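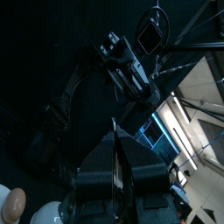
Can a robot do the washing up and put the kitchen back together yet?

Asked in Home & Garden > Gadgets, March 2019

My mother is getting to the point where standing at the sink wears her out, and she will not hear of having a stranger come in. She has a small apartment, a small kitchen, and two cats who would no doubt have opinions. My brother keeps sending me videos of robot arms pouring tea and chopping things, and he is convinced that if we hold off a year or so we can buy her one. I also saw an ad for something called the Noltow, which was $249 and claimed to be a "kitchen helper robot," but the more I read the page the less I could tell what it did all day. I don't need anything fancy. I'd like it to pick up the cups and pans after supper, put the vegetables away in their basket, and not break her good dishes. Is anyone close to this, or should I just get her a better dishwasher and stop dreaming?

Answer 1 (marked helpful by 40 readers)

What a thoughtful thing to be looking into for your mom! I spent a good many years fixing packing machines and I have followed this stuff ever since, so let me try to save you some waiting. Please don't hold off for a robot. The arms themselves are good. They can hold a cup, they can go to the same spot over and over, and they don't get tired. What they are poor at is everything you and I do without thinking, like noticing that the pan handle is pointing the other way tonight, or that somebody has left a spoon in the mug.

That's why so much of the practice is done with play kitchens, on a table where the people in charge decide what goes where.
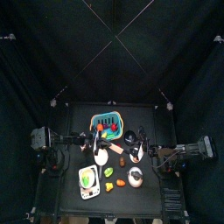 A little white cup is a fair test for two fingers, and so is a frying pan with a long handle, and toy vegetables come in enough odd shapes to keep a person busy for months — a tomato wants a different hold from an eggplant. But a toy tomato doesn't bruise, and a real one does, and your mother's good dishes are another matter altogether. Then add grease, steam, a dim corner under the cabinet and two cats. I would not want to be the one who wrote the warranty.

When you watch your brother's videos, look for three things. Is the video sped up? Is somebody off to the side steering the arms? And do they ever move the dishes and let it try again? If the clip doesn't say, I would assume the less exciting answer. There's a nice long one from an outfit called Grotus where they leave the mistakes in, and I thought better of them for it.

For shop floors it's a different story, by the way. Same box, same height, same place on the belt, and a machine will beat me every time. Your mother's kitchen is harder than a factory, which I find sort of cheering.

For now I'd get a countertop or drawer dishwasher so she isn't bending, and a tall padded stool for the sink. The stool did more for my aunt than anything with a plug.

Answer 2

We bought the Noltow. It is a stirrer with a timer. It does not pick anything up. It's an OK stirrer but it's loud and the paddle is a pain to clean, so you end up with one more thing in the sink. Sent ours back and they kept part of the shipping.

Answer 3

I think the first answer is a bit gloomy! We have a Yap robot vacuum and I would never have believed that when I was a girl, so who knows. My neighbor paid $200 for the Nitus one and it does her hallway just fine, though it gets stuck under the couch and has to be fished out with a broom. No arms on either of them, of course. If your mom's floors are also a chore, one of those would be a real help today — and the cats may ride it. Check the height of her door sills first, ours won't go over the one into the bathroom.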